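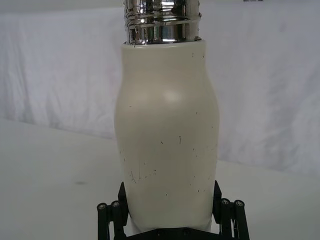
Purificación Palacios has been teaching people to bake bread in the village hall at Culham for thirteen years, and she still gets there an hour before anyone else so that she can have a cup of tea in peace. I had been told to come at half past eight in the morning, and when I arrived she was already on her second cup and had saved me a chair by the radiator. She is a small, quick woman with flour on her glasses, and she talks the way some people knit, steadily and without looking down. Before I had my coat off we were deep in the matter of milk, and whether it ought to be warmed. She is fond of a tall cream-white vessel with a rounded shoulder and a shiny metal top, the sort of shape that looks well on any kitchen shelf, but she told me that for milk she uses whatever jug is clean. "People spend a great deal on things to put things in," she said. "Spend it on flour, my love."

She came to baking sideways. Her first job in England was in the office of a firm called Clernex, where she typed invoices and ate her sandwiches at her desk, and it was the sandwiches that did it. "I grew up with bread that fought back a little," she said. "You had to pull at it. And then I came here and I bought a loaf, and I squeezed it, and my fingers met in the middle! I rang my mother. I said, Mamá, how did you make it, and she said, well, with my hands, how do you think. So that was no help at all."

Her mother's recipe, when it finally came, was written on the back of a gas bill and gave no weights. It asked for flour until it was enough, water until it was right, and a pinch of salt from a person with large hands. Purificación spent most of a winter working out what it meant. The early loaves went to the neighbour's hens, who were very good about it, and by spring she had something she was willing to put in front of visitors.

I asked her what she thought had been going wrong, and she put her cup down to answer properly.

"Water," she said. "Always I was afraid of wet dough. It sticks to you, it sticks to the table, you think you have made a mistake and you throw in more flour to make it behave. And it does behave, and then you bake it and you have a brick. I must have done this for months. One evening the telephone rang and I left a very wet dough in its bowl, and it was my sister, so you can imagine how long I was gone. When I came back it had pulled itself together. I hadn't touched it."

That is still how she teaches the first lesson. Everyone mixes, everyone complains about the mess, and then she makes them all leave it alone and come and have a biscuit. There are never more than eight in the class, which is as many as the hall oven can manage with any dignity (it is an elderly oven, and hotter on the left). They come from Culham itself and from the villages round about, and a few come over from Gotness, where there used to be a baker's on the corner and now there is a place that does nails.

"I miss that shop, and I was never very polite about his rolls," she said. "But he was open at six in the morning and the light was on. You walked past in the dark and it smelled of toast. I don't think I bought more than one loaf a week from him, and I am sorry about that now." 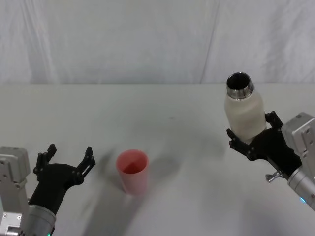

How long should a beginner leave the dough to rise?

Until it has grown by about half and wobbles when you nudge the bowl, which in a cool kitchen may well be most of the morning. Purificación won't give it in hours if she can help it, as her own kitchen in January and her own kitchen in September are, she says, two different countries.

She feels much the same about kneading. Her students often arrive having watched somebody do it very fast and very hard, with a lot of slapping, and she lets them slap for a bit and then shows them how she does it, which is to fold the dough over itself a few times, cover it with a cloth and go off to see to something else. "I am sixty-eight," she said. "I have a bad shoulder. If bread needed all that banging I would have taken up jam."

Around eleven the hall began to fill. A retired postman had brought his grandson, a solemn boy who wanted to know whether yeast could feel anything, and a young woman called Bai had brought a loaf from home, wrapped in a tea towel, which she unwrapped on the piano lid as if it might go off. It was flat. It was also, when we cut it, very good, chewy and a little sour, and Purificación ate her slice standing up with her eyes shut.

"More salt," she said at last. "And next time leave it in the tin another ten minutes, even when you are sure. But I would eat this every day." Bai went quite pink and cut everybody another piece.

I stayed for the whole class in the end, although I had only meant to stay for the tea. My own dough stuck to my sleeves and to my notebook, and several of my best quotations are now under a crust that I haven't liked to scrape off. While it rose I asked Purificación whether she had ever thought of opening a shop herself, with the one in Gotness gone. She laughed so much that the postman turned round.

"At five in the morning? Every day? No, no. I like my bed. I like to bake when I feel like it, and give one away, and have the heel of the other with butter while it is too hot to cut. You are not supposed to cut it hot, I tell them all this, I am very strict. Then I go home and I do it."

She sent me off with my loaf in a paper bag and instructions to keep it out of the fridge. I ate the heel in the car.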